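Kosivari mending library opens its doors with 172 items to borrow

7 September 2026

Got a coat with a torn lining and no idea where to start? Kosivari has just the place for you. The town's first mending library opened this morning in the old Peteck building on the corner of the market square, and by ten o'clock there was already a line down the steps!

It works much like the book kind. You join, you browse the shelves, and you take home what you need for three weeks. There are sewing machines, darning looms, steamers, dress forms, a wonderful old buttonhole attachment that weighs as much as a bowling ball, and drawers upon drawers of thread. The catalog stands at 172 items on opening day, and more is promised before winter.

The idea goes back to April, when Bouchra Gaber put up a notice at the Ait Brahim fabric store asking if anyone would lend her an overlocker for a weekend. She got 61 replies. Some offered a machine, but most wanted to know if they could borrow one too.

"I only wanted to fix the hem on my mother's curtains," Gaber said this morning, laughing, with a pincushion still strapped to her wrist. "Then I had all these people writing to me about their own curtains, and their jackets, and their kids' school pants. It seemed silly for all of us to buy the same machine and use it twice a year."

Ait Brahim gave the first bolts of practice cloth, and the town added a grant of $3,000, most of which went into shelving, wiring and having the older machines serviced. The rest paid for the bright yellow sign over the door (you really can't miss it).

Membership is free for anyone who lives in Kosivari or in Sernum across the river. Bring something with your address on it and you'll get a card on the spot. Machines have to be reserved ahead of time, but hand tools, patterns and thread can be picked up whenever the doors are open.

Heavy fabrics get a whole shelf of their own, with leather needles, clamps, long shears and a set of weights for lining up a straight edge. Gaber is especially fond of this corner. Curtains and blankets are what people bring in most, she said, and they are the jobs that scare beginners off, when all they really need is a big table and a bit of patience. Let the cloth hang for a day before you mark the hem, she told one couple, and then measure it again.
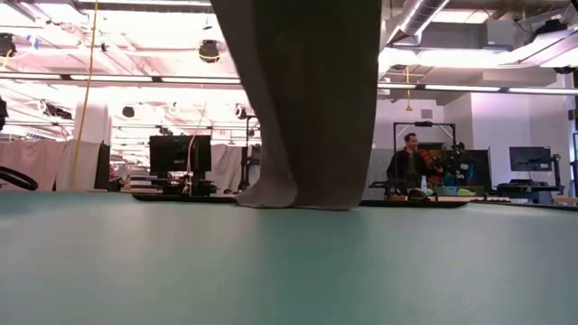

Classes start next week

Evening classes begin next week and run for 2 hours each. The first one covers patching knees and elbows, followed by zippers, and then a session on wool sweaters that is already close to full. Children over ten are welcome with an adult, and you can bring your own mending along.

The library is open every weekday from nine to five, with a late closing at eight on class nights. Sign up for classes at the front desk, and if you have spare buttons at home, there's a big glass jar by the door waiting for them.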